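Why Do We Click on Such News?

When the singer Venetti went to the hospital in January, I read nine articles about it in one evening. None of them knew more than the first. Each one promised me "the real reason" and then gave me her age and her old songs.

I don't blame only the writers — we readers pay them with our clicks. A family needs quiet days, and we can wait for its own words. My friend Zeeshan Tanoli says that curiosity is natural. I agree, but it should have some manners.

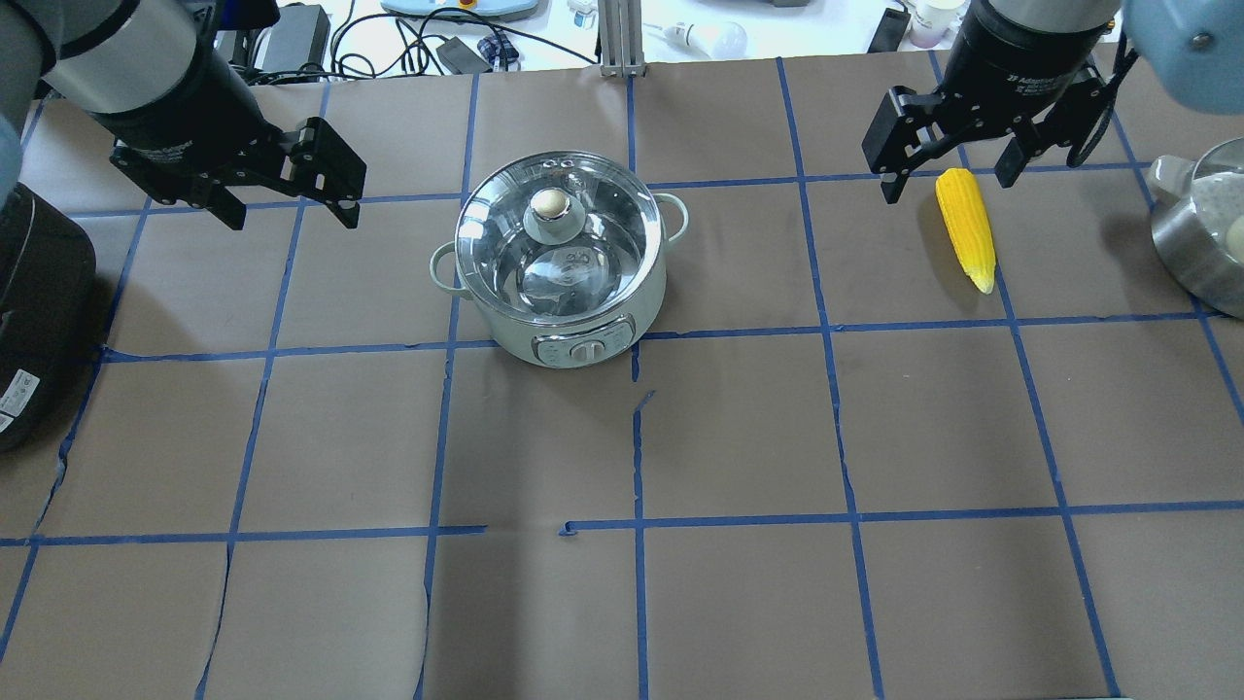 So now I read one report, and then I close the page.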